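Ticket 3382: order total jumps when I switch shipping at checkout

Hi, me again, Killian Hoarau from the Koyama shop account.

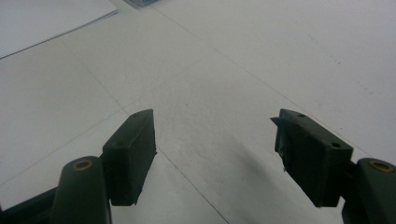

So I cleared the cache like you suggested and tried it in a second browser, and nope, same thing! I put one item in the cart, pick standard shipping, and the total is fine. Switch to pickup and back again -- now shipping gets added twice. The Jodance plugin is on and up to date. I turned it off for a bit (scary, in the middle of the afternoon) and the total behaved, so my money's on that.

Update: rolled the plugin back to the June version and ran 7 test orders. All good except the one with a coupon, which still doubled up. Log attached, the weird part starts at line 1450.

Could somebody check the coupon bit? I'm leaving the old version on for now.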